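Stoston Housing Trust
Skerkesel House: Interior Works, Progress Report 2
Period covered: January
Prepared for the Patell Fund

1. Where we are

The second phase of the interior work at Skerkesel House is on schedule except for painting, which is a week behind. The grant covers 18 apartments on the first and second floors plus the shared rooms on the ground floor. At the end of this period the door and handle work is finished on the first floor and under way on the second. The ground floor has not been started and was not due to start.

2. Doors and handles

The old round knobs were the most common complaint in the tenant survey that went in with our application. People with arthritis could not turn them, and several tenants had taken to leaving doors propped open all day. The grant pays for new handles that can be worked with a forearm or an elbow, in a dark gray finish.

MacLeod Joinery delivered the hardware in two lots. The first lot was complete. The second was short by 3 handles, which have been reordered at no charge and are due before the end of next month. We are using stock set aside for the ground floor in the meantime, so no apartment is waiting.

The existing wood doors are being kept wherever they are sound. The joiner checked every door on the first floor. Most needed only new screws and some planing at the bottom edge. Two had split around the old lock and were replaced. The replacements are close to the originals in color but the grain is plainer, and we accept that they will not match exactly.

The wood surfaces are being cleaned and given one coat of clear finish. We had budgeted for two coats. One is enough on the doors that get little sun. On the south side of the building the wood has faded and the joiner recommends the second coat, so we will do it there only. The saving goes to wall repair.

3. Walls

The walls are the part that has grown since the last report. They were listed in the application as "wash and touch up." Once furniture was moved out we found more marking than the survey showed, especially at shoulder height and beside doorways. Washing took off some of it. Scuffs that had gone into the paint did not wash off, and touching up with fresh white left patches that showed in daylight.

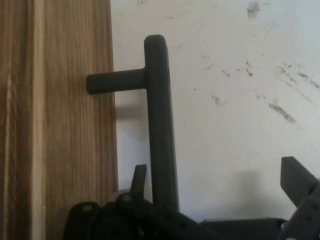 Tenants on the second floor have asked whether the walls could be left until spring, when windows can stay open and the smell of paint clears faster. One wrote on the comment sheet that she would sooner live with the marks for another few months than sleep in a freshly painted room in January, and that the handles were what she had been waiting for.

We think this is reasonable. Our proposal is to finish all second-floor handles first, then paint only in apartments where the tenant has agreed to it, and do the others in April. The painter has confirmed that the price will hold until then. We would need the Fund's agreement to carry that part of the painting money past the end of the current grant period.

For rooms that are painted now, we have changed from touching up to painting whole walls, corner to corner. The new paint is an off-white that can be scrubbed. It costs more per can but the touch-up paint could not be wiped without leaving a shine.

4. Money

Spending to date is within the approved total. Three lines have moved:

Clear finish: under budget, for the reason given in section 2.
Wall repair and paint: over budget. Part of this is covered by the saving on finish and the rest by contingency.
Doors: over by $192, the net cost of the two replacement doors after the joiner's allowance for the old ones.

We are not asking for more money. Invoices are attached separately in the order they were paid.

5. Access and disruption

Work is done between 9:30 a.m. and 3 p.m. so that tenants have their rooms back for the evening. Thursday has been dropped as a working day because the lunch club uses the main hallway and the tool carts were in the way. This has not affected the handle work. It is part of the reason the painting is behind.

One tenant was without a working bedroom door overnight when a latch plate did not fit. The joiner came back first thing the next morning. Latch plates are now tried before the old hardware comes off.

6. Next period

Finish handles and latch plates on the second floor.
Fit the reordered handles.
Second coat of clear finish on the south side.
Paint whole walls in the apartments where tenants have said yes.
Measure the ground floor shared rooms and confirm the order with MacLeod.

We would be glad of a decision on the April painting before the next order for paint goes in.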